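Home About Archive Workshop Notes Contact

The tape rule, and other laws I live under

Last updated: April

We have a rulebook at Dornwood now. It started as one page taped to a door and has grown to 40, mostly through people being annoyed at each other. I wrote 3 of the rules myself and have broken two of them, so I feel qualified to comment.

My favorite is the tape rule. If an arm is supposed to work inside an outline, the outline goes down in yellow before anybody powers up, and it stays put until the whole run is finished. You don't nudge it over because the arm "nearly" reached. Þórarinn Grímsdóttir caught me nudging once and I had to redo 87 trials. I've had haircuts I regretted less.

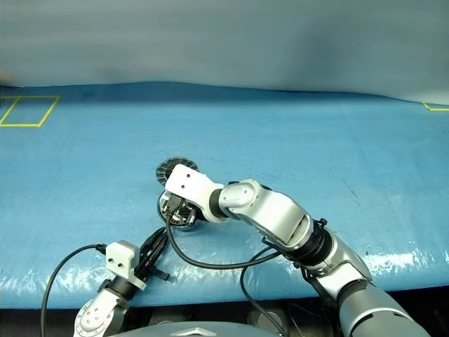
Then there's the cable rule, which says to move every joint through its full range by hand and watch where the slack goes. It's dull work. It takes ten minutes and you feel silly, like someone teaching a crane to waltz. I skipped it in my first month and learned what a connector sounds like when it leaves its socket.

The one I'd throw out is rule 31, under which any change to a gripper needs a new entry in the log, including "tightened screw." The log is up to entry 509. I'd guess half of those are screws. Kushwaha wants to keep it, and last month the log did explain a wobble I'd blamed on the software for two days, so I'm losing that argument.

Next up is whether coffee counts as a liquid. I've asked for a ruling in writing.

This site uses cookies to remember your preferences. Accept Decline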